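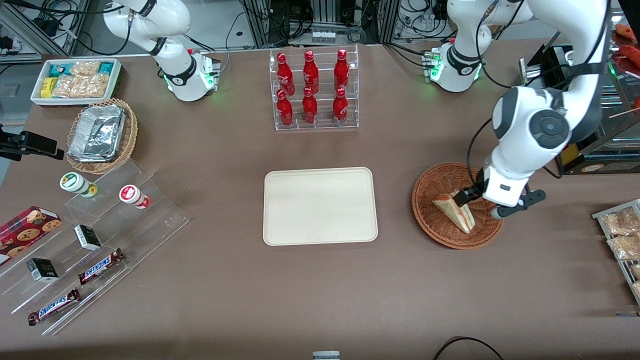
Sandwich test at the Zelville bench, left arm on duty.

About Trodico

Trodico compares robot grippers for people who have to buy them. We are a small independent test shop in Zelville, and we've been picking up other people's lunches since a client asked whether a gripper that was very good with steel brackets could also cope with bread. It could, in the sense that the bread ended up somewhere else.

Most of our work now is food and grocery handling. A datasheet will tell you a gripper's stroke and its maximum force to two decimal places. It won't tell you what happens to a triangular sandwich in a wicker basket, so we go and find out. The standard table carries soft things, slippery things and things in crinkly bags, with a tray in the middle. Aluminium bottles go in a clear rack, where the reflections give depth cameras a fair workout. Chocolate bars are harder than they look. Chip bags are exactly as hard as they look.

What you get

A full comparison runs to 2000 picks per gripper, with 100 set aside for the items you're most worried about. Every miss is logged along with the hits, and you get the footage of both. Clients usually watch the misses first. We also do a short trial of 900 picks for anyone who has already made up their mind and would like some numbers to go with it.

We test parallel grippers, suction cups, soft fingers and whatever else turns up in a crate. Arms, cameras and controllers can be swapped too, one at a time, please. Our logging software is called Kong. It was named late in the evening and we've had to say it in meetings ever since.

Who pays for it

Clients do, at a flat rate. We don't sell hardware or take commissions, a policy that has kept the office furniture modest. Our sister lab, Steltum, handles bin picking and heavier parts, and will politely send you back to us if your product has a use-by date.

Visits are welcome by appointment. Bring your own gripper, the mounting plate that fits it, and the cable you're sure you packed. Tea and coffee are in the kitchen. Food on the test table is not for eating, and there's a sign up about it now.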